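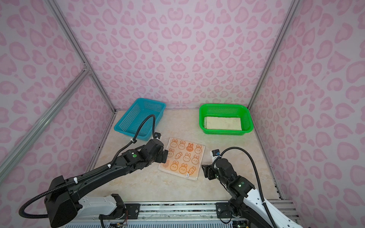 Bunny towel down, both arms in, baskets at the back.

Threads > Robotics > Gavin Swanson

Gavin Swanson
11/11/2022

1/ I've been asked for my opinion of the Zodance bimanual stack by enough people that I may as well write it once. I spent time with it on a towel task, two arms, two baskets. I went in doubtful. I'm still doubtful, but about different parts of it.

2/ The pitch from Zellach is that you describe the task, the planner splits it across the arms, and perception is "solved upstream." I don't know what upstream means when the thing being perceived is a square of cloth. A towel doesn't have a pose. It has a pose until you touch it.

3/ Perception first. The corner detector is a keypoint network and it reports a confidence for each corner. I have stopped looking at the confidence. It was happy to give me a high score for a corner and then, with the same towel in the same place, a high score for a spot well inside the hem. What I wanted was for it to say "I don't know." There is no output for that.

4/ Also, look at what it has to work with. Off-white cloth, beige marbled floor, orange bunnies and carrots printed all over. And the walls are pink leopard print! I asked Ishbel Dow whether the clutter was worse for the network than a plain background and she said to mask the walls and find out. I did. The floor is the real trouble. Pale hem on pale floor, very little edge to find.

5/ The printed pattern cuts both ways. Lots of texture, so frame-to-frame tracking has something to hold on to. But the bunnies look a lot like each other, and a tracker that slips by one bunny still reports a lovely low residual. If you log only the residual you will believe everything is fine.

6/ Planning. Each arm plans well alone. Together, the default is to plan the left, freeze that path, then plan the right around it. That's what "coordinated" means on the product page, as far as I can tell from reading the code. Swap the order and you get different motions for the same request. Tharun Shetty pointed me to a joint-space mode that does both at once, and it's better, but it's switched off by default and the docs give it 2 sentences.

7/ Neither mode knows about the cables. There's a big corrugated loop arching up at each wrist and the collision model has the links, the grippers, the wrist cameras and nothing else. Niall Lamont added a fat capsule over each loop by hand. Crude, and I'd take it over what ships. A planner that thinks an arm ends at its metal is planning for a different arm.
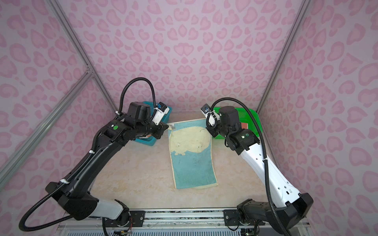 8/ The blue towel with the round hippo-looking animal is the one I'd use for a demo if I were selling this. Long rectangle, dark enough to stand out from the table, thin cream border. Left gripper closed on the far corner by the tag, right gripper on its way in. Very photogenic. Please don't judge a perception stack on the blue one.

9/ That tag bothers me, by the way. Small, white, sewn at a corner. If your training data is full of tagged towels, have you learned "corner" or have you learned "tag"? I asked Zellach. The reply was that the set has 3,000 labeled images. That is a fine answer to another question.

10/ Control is the part I'll defend. Stiffness can be changed mid-motion and the change is smooth. Gripper commands are timestamped on the same clock as the joints – sounds dull, saved me a week. If they sold only the control layer I would recommend it and shut up.

11/ Tooling, mixed. Faturgate (the log viewer) lines up camera streams and joint states and lets you scrub. Good. It also drops frames while scrubbing and doesn't mark the gap. I spent an evening chasing a "jump" in the right arm that was just the viewer. Raw logs were clean. Now I check the raw logs first and the viewer second.

12/ Config is spread over 4 files and 8 of the settings appear in more than one of them. Last file loaded wins. Which is last depends on how you launch it. I've written to them about this twice, politely the first time.

13/ Someone will ask for my success rate. I'm not posting one. I changed the masks, the collision model and the planning mode partway through, so any single number would be mush. When I've frozen a config and run it properly, with the pale towel included, I'll post it good or bad. December, if other work allows.

14/ Niall Chisholm at Morrison disagrees with me on 6 and thinks sequential planning is fine for cloth, given how slowly you have to move anyway. Could be. I'd like to see it with the baskets pulled in closer before I agree.

15/ If you've got the joint mode running with your own cable geometry, send me your settings. All the files, please.

Contact | © 2022 Gavin Swanson | Back to top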